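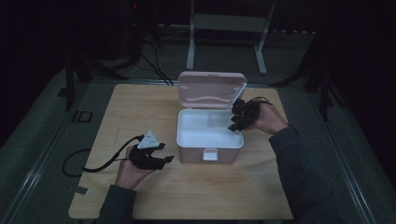
Dremwood, October

How to measure vote swing between two elections

The volatility index shows how far votes have moved between parties from one election to the next. You need the results of both elections and a sheet of paper.

1. List every party that stood in either election. Give a new party a share of 0 for the earlier vote.

2. Write each party's share of the valid vote as a percentage. Each column should add up to 100.

3. Subtract the smaller share from the larger for each party. Ignore plus and minus signs.

4. Add up the differences and divide by 2.

Take a council with only two parties. The Flidon List falls from 70 per cent to 41, and the Badawi Union rises from 30 to 59. Each has moved by 29 points, so the total is 58 and the index is 29.

If two parties have merged, add their earlier shares together before you start. Say in a note that you have done so.

Guides > Elections > Working with results
Print this page | E-mail this page

Comments

Do spoilt ballots go in the total?

No, step 2 says valid vote.

My column came to 99.9. Is that a problem?

Just rounding. Use the raw votes if it bothers you.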